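Üben, bis der Greifer sitzt

Zwei Arme, ein Tisch, und die ganze Nacht lang wird gegriffen. Bei Flallico in Sturkstead stehen die fleißigsten Roboter des Hauses in keiner Halle, sie stecken im Rechner. In der Simulation Monti üben sie Bewegungen, die später draußen an echten Geräten klappen sollen, und wer einmal zugesehen hat, wie schnell das geht, mag kaum wieder wegschauen.

Die Idee dahinter ist nicht neu, die Umsetzung aber wunderbar konsequent. 1000 Räume rechnet Monti gleichzeitig, und in jedem ist etwas anders: das Licht, die Reibung der Tischplatte, das Gewicht der Teile, ein paar Millimeter Versatz am Sockel. Der Regler, im Team Dorby genannt, bekommt nie zweimal dieselbe Welt zu sehen. Auswendiglernen hilft ihm da wenig.
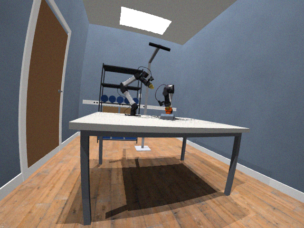
Spannend wird es, wenn zwei verschiedene Bauarten zusammenarbeiten sollen. Jeder Arm hat andere Gelenke, eine andere Reichweite, eigene Macken beim Anfahren. Früher hätte man für jeden ein eigenes Programm geschrieben und dann wochenlang an den Übergaben gefeilt. Dorby lernt beide zusammen, mit einem einzigen Netz, und merkt sich vor allem, wo der eine dem anderen in die Quere kommt. Das sieht am Anfang furchtbar aus (Ellbogen gegen Ellbogen, Teile auf dem Boden), und nach 60 Stunden Rechenzeit reichen sie einander die Klötzchen zu, als hätten sie es immer schon so gemacht.

Im Januar kam der Umzug auf die echte Anlage. 3358 Übergaben liefen dort ohne jedes Nachtraining, 353 davon gingen daneben, die meisten bei glatten, runden Teilen. Für einen ersten Versuch ist das großartig! Mit weichen Dingen kann die Simulation noch wenig anfangen, Stoff und Kabel verhalten sich bei ihr eher wie nasse Pappe. An einem besseren Modell für Kabel wird in Sturkstead schon gerechnet, und im nächsten Durchgang sollen auch Stecker auf den Tisch.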